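The room on the third floor

I promised Wilma Kuipers that I would write something about the room before I forget the details, so I am doing it this evening with my feet up. We are staying in Binstead for 11 nights while the house is being painted, and this is a long time to live in one room. My English teacher, Alina Văduva, always told me to write about what is near. Well, the bed is near.

I should say first that I like hotel rooms. At home I have too many things, and each thing wants something from me. In a hotel I have one suitcase, one coat and a book, and still after two days the room looks as if a family of six had moved in. How this happens I can't explain. I put a shirt down for a moment and the moment becomes a week.

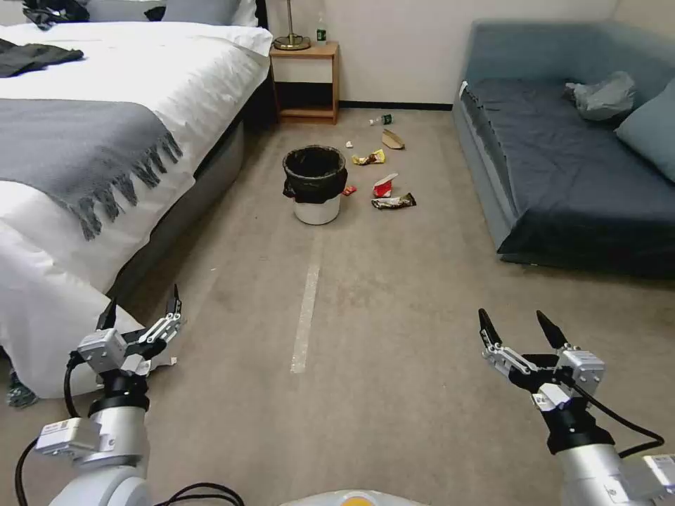 Tidying a room which is not yours has its own rules, and I made mine on the second morning. The first rule is that rubbish goes out before anything else is touched. My mother did it in this way and her mother too. I keep the little white bin in the middle of the floor while I work, with the black bag folded over the rim, so I pass it whichever way I go. Plastic bags are the worst, they multiply, and the sofa collects them. The second rule is that clothes come after rubbish, and only then the bed. If I begin with the bed I become proud of it, I sit down on it and I do nothing more.

The bed deserves some words. The duvet is white and so wide that it hangs nearly to the carpet. I have tried to fold it under, as I do at home, but it is too thick and comes out again. Hilde Leemans, who worked many years in a small hotel in Ostach, wrote to me that I must stop fighting with it. She says to hold the two corners at the foot, shake it three times, and leave it where it falls. I did so, and I admit it looks better than my folding.

On top comes a grey throw with long tassels. I had my doubts about this throw. It is not warm enough to sleep under and not soft enough to sit on, and when you walk past in socks the tassels catch your toes. But it hides the creases of the duvet very well, and for this I have forgiven it. I comb the tassels with my fingers so that they hang straight. It takes one minute and makes me calm.

Pillows are another matter. I use one only, a flat one, and the rest must live somewhere in the night. I am ashamed to say that somewhere is often the floor. Amber Visser puts hers in the wardrobe each evening and takes them out each morning, but she is a more serious person than I am. 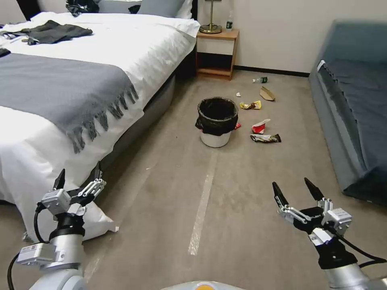
What is on the nightstand

I keep very little there. The lamp has a round brass foot and takes its share of the top, then comes a small bottle of water, and that is enough. The shelf under it is open, so everything you put in it is seen from the door. At home in Rerkadell my nightstand has a drawer which doesn't close any more, it is so full of receipts and hand cream. I have decided that when we go back I will empty this drawer completely. Shaimaa Kabbaj has already offered to bet against me.

The clothes are my weak point. Dark things on a white duvet look untidy even when you have laid them flat with care. I tried the sofa, but then there is no place to sit, and I tried the back of the door, but there is only one hook and my husband's coat lives on it. So the bed it is, up near the pillows, until the evening. Then they move to the sofa, and in the morning back again. I know this is not tidying.

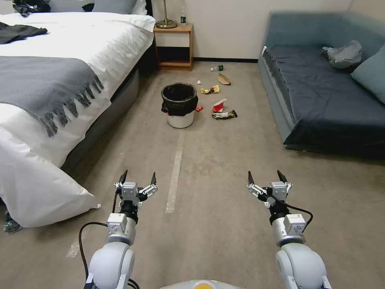
Our room in Binstead, with the throw in its place and the clothes not in theirs.

Last of all I check what has gone under the edge of the duvet. It hangs so low that small things creep in there and you don't miss them until you are packing. On our last trip I left behind one good slipper in this way, and you can't buy one slipper. Now I go on my knees once a day and lift the edge all along the side.

The painters telephoned and the kitchen at home will be ready on time, but the stairs will not. Wilma, you asked also about the breakfast. I will write about it next time, there is much to say about the eggs.

Contact | © Notes from Rerkadell | Back to top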